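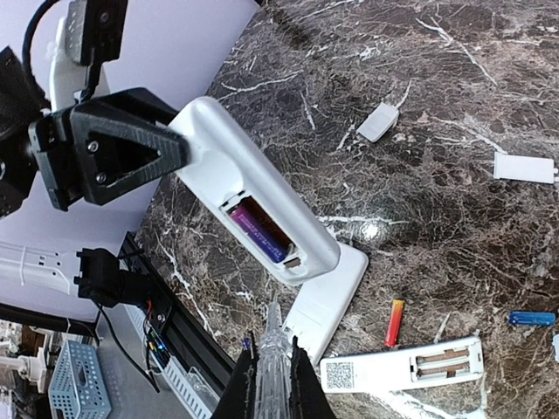
OK so I have fallen completely down the hole of old radio plays and I need to talk about it!! Two weeks ago I knew nothing. Now I own a notebook. It started on a dead evening when the TV was no use to me, remote on the brown marble with its battery compartment open and a purple battery in there next to an empty slot, and I put on the first audio thing I could find on my phone. It was a ghost story set in a lighthouse. I did not move for an hour.

2/ What gets me is how much your own head does. A door creaks, someone says "you're late," and I've already built the whole house, wallpaper and all. My sister listened to the same episode and her house had stairs on the other side. We argued about the stairs for a whole lunch!

3/ If you want somewhere to begin, begin with Stencombe. It's a village serial, 20 episodes, and the first one is mostly two people failing to buy a goat. By episode four I was crying about the goat. Please do not look up what happens to the goat.

4/ Shagufta Marwat plays the postmistress and she is SO good. She can read out a list of parcels and you know exactly who in the village she can't stand. There's a pause before the word "marmalade" in episode six that I have rewound more times than I'm going to admit.

5/ Then there's Drondance, a space one, and much stranger. The captain never speaks. You only hear the crew answering her. It took me a couple of episodes to settle into it (I thought my earbuds were broken, I cleaned them and everything) and then it clicked and I finished the rest in a weekend.

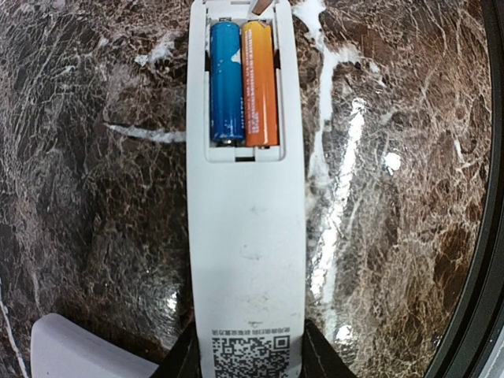

6/ The sound effects are their own rabbit hole. Mohsin Siddiqui did the effects on Drondance and there's a long interview where he goes through them one at a time. The airlock is a salad spinner. The engine is his refrigerator, slowed way down. The alien rain is rice on a baking sheet, and he says he went through 300 takes to get it right.

7/ Naturally I tried the rice thing in my kitchen. Mine sounded like rice. I'm still finding rice. But a leather glove flapped close to the phone really does make a pigeon taking off, and I've now done that for everyone who has come to my apartment.

8/ Someone asked how I listen. Lights low, one earbud if I'm cooking, both if I'm folding laundry. Not in bed, I fall asleep in minutes and wake up in the middle of someone's murder trial with no idea who these people are. Walking is the best. There's a stretch of my route by the canal that will be the Stencombe churchyard for the rest of my life.

9/ A few that didn't do it for me, so you know I have standards: anything where a character says "what's that you're holding, a gun?" and anything with thunder in every scene. I gave the detective one, Leitão, three tries. Great theme music! He just explains the case to his cat a lot.

10/ Next on my list is Stiston, which is a ghost train story with more than 2,000 fans in its forum, and they're all still fighting about the ending. I've read none of the threads. If you've heard it, tell me whether to save it for October or go now, and no spoilers, I'm begging you.

11/ Also send me your favorites! Any language, any length, comedies especially, I've hardly found any comedies. I have a long bus ride coming up and an empty page in the notebook.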